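Notes from the Ntuli lab visit, Prurnau

Posted 14 Sep 2023

Writing this on the train back so it's going to be rough. Four of us went up from Asitport, left way too early, coffee at the station was terrible. The lab is on the second floor over a bike shop, no sign, you have to call and somebody comes down. Marthinus Tshabalala came down. Nice guy, talks fast, had us upstairs and signed in before I'd got my jacket off.

Why we went: they've been working on how to get household demos for arms without dragging an arm into the house. People do the task with their own hands, camera on the chest, and the policy gets trained on that plus a small slice of real robot data. We'd read the writeup and did not believe the number. 34 robot demos per task, the rest human. At our place we need hundreds and it still drops things.

Morning was slides. Skipping most of it. The useful bit was the ablation on table layout. They trained one set where the stuff on the table is always the stuff the task needs, and one set where it's cluttered with whatever's lying around. Same number of demos. The clean set looks great on the clean table and falls apart the minute you put one extra thing down. Cluttered set is slower to train, a bit worse on clean, holds up everywhere else. Kind of obvious once you see the plot but I'd never seen anybody bother to run it with everything else fixed.

Then into the back, where the tables are. Three stations, each with a different cloth and a different background. Cloths get swapped on a schedule. Marthinus says patterned cloth hurt them badly at first, the depth estimate went funny on small repeating squares, and they kept it in on purpose.

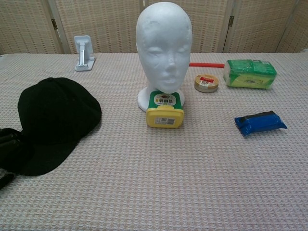 The task I cared about was cap placement, pick up a soft cap and set it on a head, brim forward. Sounds dumb, is really hard. A cap has no fixed shape once you lift it and the grasp you pick at the start decides whether you can finish. With the black cap lying crown-up like that, brim pointing toward the near corner, a person just pinches the brim and goes. The policy learned the same pinch, which they hadn't asked for. Foam head is light too, so if you come in sideways you push it over, and that yellow and green tub up against the base means you can't just grab the neck low down to steady it. I asked if the tub's position was part of the protocol. It's not, clutter is drawn from a bin and the only rule is nothing on top of the target. So you get tubs, tins, packets, all of it.

Results, as I wrote them down (check against their paper before quoting me). 100 trials per condition. Human demos only, basically never finishes, gets to the cap and then stalls. Robot demos only, decent grasp, bad placement. Mixed beats both by a lot, and the gap is bigger with clutter. I didnt get the exact percentages off the slide, Marthinus is sending it.

What wasn't great. Black cap on dark background still confuses the segmenter. They don't have a good answer for two-handed stuff, the human uses the other hand to hold the head without thinking about it and the single arm can't copy that, so those demos get filtered out by hand. By hand! Tumelo Pretorius does the filtering and she was pretty blunt that it eats most of her week. She also thinks the success metric is too soft, a cap sitting crooked counts as a pass if it stays on for 3 seconds. I agree with her. Marthinus doesn't. They went back and forth on it for a while in front of us, best part of the day.

Lunch was sandwiches, ok. Got into it with Tumelo about labeling tools, she's moved everything over to Paselard and likes it except for the export, which loses the timestamps if the clip has been trimmed. We've hit the same thing. She has a script, will share.

Live demo after lunch. Ran it four times on a table we set up ourselves. Three good, one where it got the cap on backwards and then let go, perfectly happy. Would've liked more runs but the arm was booked.

Stuff to do:
try the clutter bin at our place, costs nothing
rerun our mug task with a patterned cloth
ask for the filtering criteria in writing
get the slide with the percentages
Tumelo's export script

They said we can come back in December when the second arm is up, and they want to try the two-handed demos then. I'd go. Bring a warmer jacket, the back room is freezing and the windows dont close all the way. Also the 5:40 train does not stop at Asitport, you have to change, so dont do what we did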